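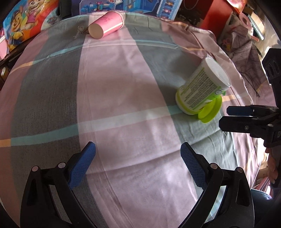 Karaki Tidying Set: README and data card

Welcome, and thank you for taking the time to read this file before opening the folders. Karaki is a collection of tidying and clearing-up recordings made by the household staff of Brellura, a home help company, using hand-held grippers. The recordings are used to teach Oma, the robot arm that Brellura is trying out for the small pick-up-and-put-away part of a home visit. This card tells you what is in the set, and it also tells you a fair amount about the people who made it, and what Oma has meant for their working day. Those of us who look after the files feel the two belong together.

Last edited 2018-10-04 by Maysoun Khalaf.

What the set contains

There are 279 recordings from 15 homes, which comes to more than 600 minutes of work. Each one covers a single chore, such as clearing a table, emptying a shelf or filling a bin, and is stored in its own folder with a short note in the worker's own words. Please do read the notes! They are often the best part. Afaf Saab has been doing this work for most of her adult life, and her notes will tell you why she picked up the light things first or turned a container around before moving it, and no label we could have thought up would have caught that.

The homes were recorded as they were. Patterned tablecloths, toys, bags, shopping and laundry all stayed where the family had them, and the objects are the everyday kind: paper cups on their sides, canisters with the lid standing open, boxes, wrappers, folded cloth. Expect busy backgrounds. If your method needs a bare table, I am afraid this set will make you unhappy.

How the work is recorded

The worker holds a gripper in the hand and does the chore with it, and the camera on the gripper records from there. The fingers have blue textured pads. In some recordings a second gripper comes into view, because many chores want two hands, and you may see part of a person's hand as well. We have kept these.

Bins turned out to need more care than tables. Packaging piles up unevenly, and a round thing like the pink cylinder on the near rim in the next picture has to be thought about differently from a flat box lying inside. Zaid Bitar, who trains new staff, asked that bin work be a chore of its own in the folders, and we were glad to follow him on that. 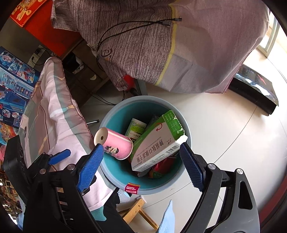

Who made the recordings

Five members of the household staff took part, all on paid hours and at their usual rate. This was not the plan to begin with. The first idea was to fit recording into ordinary visits, and Shadi Tannous pointed out, politely but more than once, that a chore done with a gripper takes far longer than the same chore done by hand, and that somebody's kitchen would be left half finished. So the recording visits were booked separately, starting in February, and the families were told beforehand what would happen.

Workers could stop a recording at any time and could ask for any recording to be left out. Several were. We do not list the reasons, and please don't write to ask for them.

What has changed for the staff

Oma is now used in two of the homes, on tables only. The person on the visit sets it up, stays in the room and decides what it may touch. What people like is that they bend and reach less at the end of a long day, and that there is time to sit down with a client and talk, or cook something proper. Birgit Vogler told us she had forgotten how much she enjoyed that side of the job.

Other things are harder. Setting up and packing away takes time that was missing from the schedule for the first weeks, and the office has only lately added it. Some of the staff worry that visits will be made shorter once the arm gets faster. Brellura has agreed in writing that visit lengths stay as they are through the trial - what comes after the trial is still being talked over, and we would be giving you a rosier picture than the true one if we left that out.

There is also the matter of judgment. Throwing something away in another person's home is a decision, and a box that looks like trash may have the last dose in it. Staff asked that Oma never put anything into a bin without a person saying yes, and that rule is in place.

Known gaps

Wet cleaning is missing altogether.
Glass and sharp objects were kept out on purpose.
Left-handed work is thin, and we would love to have more.
Small print on packages is often too fine to read, so don't lean on it for naming objects.
A few of the early notes were typed up from paper, and a word here and there is a guess - these are marked.

Using and sharing

You may use Karaki for research and teaching. Please don't use it to time or rate the workers. The staff agreed to take part on that condition, and we hold to it firmly.

Questions go to Maysoun Khalaf at the Curberg office. Corrections to the notes are passed on to the person who wrote them, so an answer may take a little while.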